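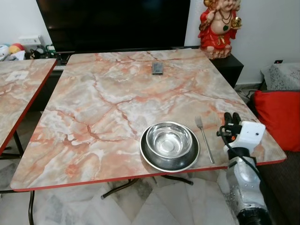

Chelsea wants to know why the second batch of sourdough starter went flat when both jars got the same flour. Fair point. I had put it down to the flour myself until I read back through the log.

Notebook, January, 7:40 a.m.

Jar A (Bramwell rye) doubled overnight. Jar B, same rye, barely moved and smells of nail polish. Fed both at the same time, 50 g flour to 50 g water. Only difference I can find is the water. A had filtered, B had tap straight from the workshop sink.

Moved both to the shelf over the heater. Shelf reads 21 C at the back, cooler at the front. B had been at the front all week, so that is two differences. Should have caught it.

Plan: split B into 2 jars, both at the back. One gets filtered water, one gets tap. Label the lids this time, the tape on the glass peels off.

Noon. Tap jar has a few bubbles. Filtered about the same. Too soon to say.

Barry Inskip asked for some of A for his Breveck loaf pan. Gave him a spoonful. The full pan came out at 705 g before baking, he says, a bit heavy for that size.

Need more rye. Scale battery is low. Next feed at 8 p.m., Chelsea has the key.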